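La lettre de l'atelier – Les petites choses du bac gris

dimanche 2 juillet

Chers amis de l'atelier, il fait enfin assez doux pour laisser la grande porte ouverte, et j'en profite pour vous parler un peu longuement de rangement. Je sais, je sais, certains d'entre vous soupirent déjà.

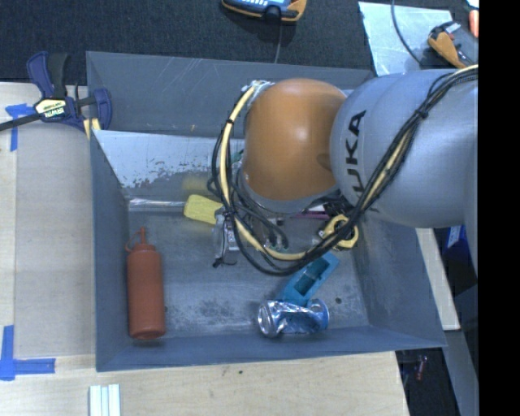
Ce qui reste au fond quand on a tout trié

Vous connaissez le bac gris. Il est sur la table de bois clair, il a ses parois penchées, toutes fines rayures en haut, et un fond taché de traces sombres que Jayanthi Nair a frotté au mois de mai pendant une bonne partie de l'après-midi, avec une patience que j'admire, pour un résultat que je qualifierai de modeste. Elle m'a dit ensuite que le bac avait vécu et qu'il fallait le laisser tranquille. Je suis assez de son avis.

Depuis l'ouverture de l'atelier, c'est là que vont les choses qui n'ont pas trouvé leur étagère. On y pose un objet en passant, on se promet de revenir, le téléphone sonne, et l'objet y passe la semaine. J'y ai retrouvé au printemps mes ciseaux à papier, un rouleau de ruban, et une petite cuillère dont je soupçonne très fort qu'elle vient de chez moi. Cette fois, le tri est presque au bout. Il y a encore le flacon souple brun-rouge, couché vers la gauche, avec son bec fin et pointu, et puis le bloc jaune aux coins arrondis, tout au fond, qui jette un petit reflet jaune sur le métal derrière lui. J'avoue que j'ai trouvé ce reflet très joli et que je suis restée plantée devant un moment, mon café à la main.

Le flacon brun-rouge

Parlons-en, de ce flacon, puisqu'il a déjà occupé deux pauses de midi. Il ne porte aucune étiquette. Son bouchon est de la même couleur que lui, avec une petite attache en boucle sur le côté, ce que je trouve bien pensé, car les bouchons, chez nous, ont une fâcheuse tendance à partir vivre leur vie sous l'établi.

Lev Onyshchenko est persuadé qu'il s'agit d'un flacon à sauce et qu'il est arrivé avec les affaires du pique-nique de l'an dernier. Shobha Kandasamy, elle, s'en servirait volontiers pour la colle, et elle a déjà repéré l'endroit où elle le mettrait, entre les pinceaux plats et les chiffons. Je n'ai pas tranché. S'il est à vous, dites-le-moi avant la fin de la semaine, sans quoi Shobha l'adopte, et quand Shobha adopte quelque chose, il est inutile d'espérer le revoir en rayon libre.

J'en profite pour un rappel que je fais avec toute l'affection possible : un flacon sans étiquette ne devrait pas circuler dans l'atelier. La colle, la cire, l'huile, le savon, tout cela finit par se ressembler quand on a les mains prises et qu'on cherche vite. Les étiquettes blanches sont dans le tiroir du haut, à droite de l'évier, avec le feutre qui résiste à l'eau. On écrit le nom du produit, on écrit le mois, et on colle bien à plat. Et si vous videz le flacon, vous ôtez l'étiquette ou vous la barrez franchement. Sivaprasad Salian a pris l'habitude de mettre en plus ses initiales, et je dois dire que cela m'a évité bien des allers-retours. Faites donc comme lui, si le cœur vous en dit.

Et le bloc jaune

Pour le bloc jaune, je lance un appel. Je l'ai d'abord pris pour une cale, et puis pour un morceau du grand jeu de construction que nous prêtons aux familles le mercredi, et maintenant je ne sais plus. Zdzisław Zawadzka le revendique à moitié, ce qui veut dire que la prochaine personne qui le réclame avec un peu d'assurance repartira avec. Je vous préviens simplement que j'ai la liste des pièces du jeu sous la main et que je la regarderai avant de dire oui !

Il y a derrière cette petite histoire une question qui revient souvent à la table du fond : que faire des objets orphelins ? Une seule pièce d'un ensemble ne sert plus à grand-chose, mais la jeter, c'est condamner l'ensemble le jour où il resurgit d'une armoire. J'ai donc installé, sur l'étagère du couloir, un panier marqué « Pièces seules ». On y met les pièces isolées, les couvercles sans boîte, les vis un peu spéciales, les clés dont on a oublié la serrure. Je le passe en revue une fois par mois avec mon cahier, et ce qui n'a pas été réclamé au bout de la saison part au don, ou à la récupération pour ce qui est en métal. Le panier est assez petit, c'est voulu. Quand il déborde, je rouspète dans la lettre suivante, vous voilà avertis.

Comment nous trions cet été

Plusieurs nouveaux m'ont demandé comment s'y prendre, et je m'aperçois que nous n'avons jamais vraiment écrit la chose. Voici donc notre façon de faire, qui vaut ce qu'elle vaut – chacun a ses manies, et je ne vous demande pas d'adopter les miennes à la maison.

On commence par sortir les grands objets et on les pose sur la table, à plat, sans rien empiler. Ensuite viennent les flacons et les pots, toujours debout, bouchon fermé, dans la caisse basse. Je demande qu'on vérifie le bouchon à la main, même quand il a l'air bien mis. Nous avons eu en mai une mésaventure avec un pot de cire ouvert, et le tiroir concerné sent encore très fort l'essence de pin quand il fait chaud. Jayanthi prétend que c'est agréable. Elle travaille à l'autre bout de la salle.

Les petites pièces se trient en dernier, et de préférence assis. C'est le moment que je préfère, je le dis sans honte. On bavarde, on se passe les boîtes, quelqu'un apporte des biscuits, et l'on découvre que son voisin sait tout des charnières anciennes ou de la taille des rosiers. Lev nous a tenus en haleine la dernière fois avec le récit de son déménagement à Stambridge, dans un escalier si étroit que le buffet de sa tante y a passé la nuit. Je ne vous raconte pas la fin, il la raconte bien mieux.

Une fois tout réparti, on essuie. Un chiffon à peine humide pour les parois du bac, un chiffon sec derrière, et un petit pinceau pour le bas des panneaux, là où la surface est usée et où la poussière s'accroche. S'il vous plaît, pas de tampon abrasif ! Les rayures que nous avons nous suffisent amplement, et je préfère un fond un peu nuageux à un fond griffé de neuf.

Les boîtes sont arrivées

Bonne nouvelle pour celles et ceux qui me la réclamaient : la commande passée chez Trandska a été livrée. Nous avons reçu 30 boîtes à couvercle, dans le format moyen, celui qui entre dans les étagères du couloir sans qu'il faille pousser avec le genou. Elles se sont avérées un peu plus profondes que les anciennes, et Sivaprasad a eu la gentillesse de redescendre une tablette d'un cran pour qu'elles tiennent toutes. Les 13 premières sont déjà attribuées à la couture et à la reliure. Pour les autres, venez me voir avec une idée précise de ce que vous voulez y mettre. « On verra bien » n'est pas une idée précise, et je parle d'expérience, ayant chez moi un placard entier de « on verra bien ».

La facture s'élève à 141 euros, livraison comprise, et elle est affichée près de la bouilloire pour qui aime lire les factures. Les anciennes boîtes en carton, celles qui gondolent, sont empilées dans l'entrée. Servez-vous, elles feront encore très bien l'affaire pour un déménagement ou pour les décorations de Noël.

J'attends encore la réponse de la maison Vondráček au sujet des séparateurs de tiroirs. On m'a promis un échantillon, puis un autre échantillon, et j'ai eu au téléphone une dame tout à fait charmante avec qui j'ai surtout parlé de confiture d'abricots. Je vous tiendrai au courant des séparateurs. La recette de la confiture, je l'ai notée, et je la donne à qui me la demande.

À la table du fond

La prochaine séance de tri portera sur les tiroirs du grand meuble, ceux que nous évitons tous depuis l'hiver en faisant semblant de ne pas les voir. Shobha s'occupe du thé. Il nous manque quelqu'un pour les étiquettes, de préférence avec une belle écriture, et quelqu'un pour porter les sacs jusqu'au point de collecte de la rue Wodimska. C'est à deux pas et cela descend, mais les sacs de métal pèsent lourd et mon dos a demandé grâce.

Si vous venez avec des objets de chez vous, pensez à les apporter propres et à me dire d'emblée si c'est un don ou un prêt. Nous avons en ce moment une lampe dont le statut reste incertain, et personne n'ose l'allumer de peur d'user l'ampoule d'un autre. Prenez aussi un tablier. Ceux de l'atelier sont au lavage, et je ne garantis pas qu'ils soient secs à temps, surtout si le temps se couvre.

Pour le flacon brun-rouge et pour le bloc jaune, un mot glissé dans la boîte de l'entrée suffit, avec votre nom lisible. L'atelier garde ses horaires habituels tout l'été, et la bouilloire aussi.

Je vous embrasse, et à très bientôt autour de la table.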